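Gendbridge Opens Orders for Tisar Hand-Held Gripper Kit

October 18, 2019

Gendbridge has opened orders for Tisar, a kit of two hand-held grippers that lets companies record handling work done by people and use the recordings to program robot arms. The kit is aimed at parcel depots, returns centers and small warehouses. First deliveries are planned for December.

Tisar is sold as a matched pair, one gripper for each hand. The operator does a task with the grippers in place of bare fingers, and a small camera on each unit records the work from the tool's point of view. The same finger pads can then be fitted to a robot arm, so the arm meets a package the way the operator did.

"Our customers know how their packages should be picked up. They don't always have someone on staff who can write that down for a robot," said Majdi Kanaan, product manager for Tisar at Gendbridge. "With this kit, the person who does the job can show it."

The grippers have parallel finger pads carried on linkage arms, with bushings at the joints. Pads are held on with screws and can be changed with the hex key supplied. Replacement pads are sold in sets of 10.

Gendbridge developed the kit with Shboul, a returns handling company that deals with a wide mix of parcels, many of them taped up at home by the sender. Paper-wrapped goods were chosen as the main test because they bend under pressure and seldom have a flat side to hold.
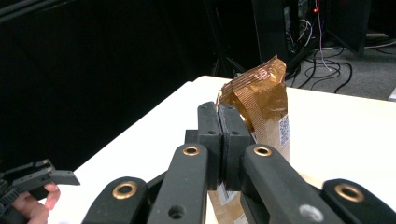 By Rosalind Dvorak, Gendbridge Press Office

A brown paper package held upright on a white tabletop is one of the harder items in the Shboul work. The pads close on the paper below a top wrapped in crumpled copper-orange tape, and a label with a QR code is on the right side of the package. The second gripper comes in from the left, in the operator's hand.

Shboul staff recorded 313 handling runs with the kit over nine working days. Five employees took part, none of whom had worked with robots before. Each was given a short introduction and then worked from a list of ordinary tasks such as standing a parcel up, turning it so a label could be read, and passing it from one gripper to the other.

"The first thing people asked was how hard to squeeze," said Dalal Mahasneh, operations supervisor at Shboul. "Paper gives a little, and you feel that through the handle. After the first morning they had stopped asking."

Mahasneh said the company plans to keep one kit at its returns desk and use it when a new type of packaging comes in. Shboul has not yet decided how many robot arms it will install.

Recordings are processed in Preramon, the desktop software included with the kit. Preramon lines up the footage from both grippers, marks each point where the pads open or close, and lets the user trim or delete a run before it is exported. Files stay on the customer's own computer unless the customer chooses to send them out.

"We were asked for that early on, mostly on account of shipping labels," said Imad Majali, who leads software development at Gendbridge. "Names and addresses get into the footage. Preramon can blur labels at export, and the setting is on when you install it."

The first release of Preramon does not support live control of a robot arm. Majali said that work is under way - but he did not give a release date.

The Tisar kit includes two grippers, one set of spare pads, charging leads, a carrying case and a Preramon license for one computer. Additional licenses are sold separately. Customers who order before the first delivery will also receive a half-day remote training session.

Orders and requests for a demonstration are handled by the Gendbridge sales office. Marwan Hakim is the contact for sales inquiries. Press questions should be sent to Rosalind Dvorak.

About Gendbridge

Gendbridge designs and sells gripping tools and recording software for companies that handle packaged goods. Its products include Tisar and Preramon.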